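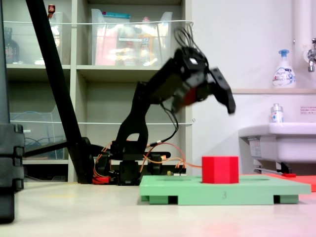

The robotics club at Ollier meets in a room that was fitted out for art classes. It still has the sink and the gray shelves, and club members still have to clear their things away by six in the evening so the floor can be mopped. For the past school year the students there have been working on one project, a small arm that moves objects from one spot to another, and they plan to enter it in the Tustora student meet in July.

The Tustora rules fit on two pages. Each team brings an arm, a platform with a number on it, and the objects the arm will handle. The arm has to be built from parts a school can buy or print, and the total cost is capped. A run lasts three minutes. Judges give points for each object placed where the team said it would go, and take points away for anything knocked over or dropped outside the platform. A team may restart once.

Ollier is team 3. Its parts bill came to $652, most of it for servo motors. The club paid for them with two bake sales and a grant from Hondico, a local machine shop that also let the students use a bench and a drill press over winter break. The segments of the arm are plastic. The first set cracked at the elbow, and the second was printed thicker, which made the arm heavier and meant that the shoulder motor had to be replaced with a stronger one.

There are 18 students in the club, and they are divided by job. One group handles the mechanical parts, another the wiring, and a third writes the code. The groups were supposed to trade places halfway through the year. The wiring group did not want to trade, and in the end only a few people moved. A student who went from code to mechanical work said the change helped her understand why the arm never stopped exactly where the program told it to. The joints have a little play in them, and the program had been written as if they had none.

Most of a club afternoon goes to small adjustments. Someone moves the platform a finger's width, someone else changes a value in the program, and the arm is sent through the same motion again. The students write every attempt in a notebook with a number, a result and a short remark. The notebook now holds 1,231 entries. Many of the remarks are one word long. "Short" means that the gripper closed before it reached the object. "Wide" means it came down to one side. A few pages in the fall section say only "cable," from the weeks when a wire kept catching on the wrist.
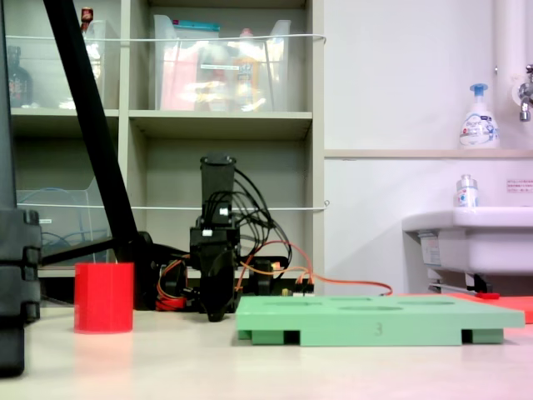

The Ollier arm on the tabletop, with a red cup to one side and the team's number 3 platform in front.

The students practice with more than one kind of object. A block has flat sides and stays where it is put, and the club started with those. Cups are harder. An open cup flexes if the gripper squeezes too much and slips if it squeezes too little, and it tips easily when it is set down at an angle. By spring the arm could place a block on most tries. With cups it managed a little better than half.

The code group takes its method from Tô, a free set of lessons for hobby arms that the club's adviser found two years ago. The lessons begin with moving one joint by hand and recording its position. Later ones cover how to plan a path so that the joints start and stop together. The students followed the lessons in order until the ninth, skipped the tenth, and came back to it after an evening when the arm swung straight through its own platform.

Work has also been done both on the floor and on a table. The club prefers the table, where everyone can see and there is less kneeling. The floor is steadier, though, and a program tuned in one place needs small changes in the other. The meet will use tables, and the students have been told to expect a surface they have not tried before. They will get ten minutes to set up.

The trip is 2,091 miles by road each way, too far for the school van, so the team will fly and the arm will go as checked baggage in a padded case. Six students will travel. The others will help with packing and will keep a spare set of segments ready to ship if something breaks on the way. Before then, the club still wants to shorten the longest cable run and print new feet for the platform.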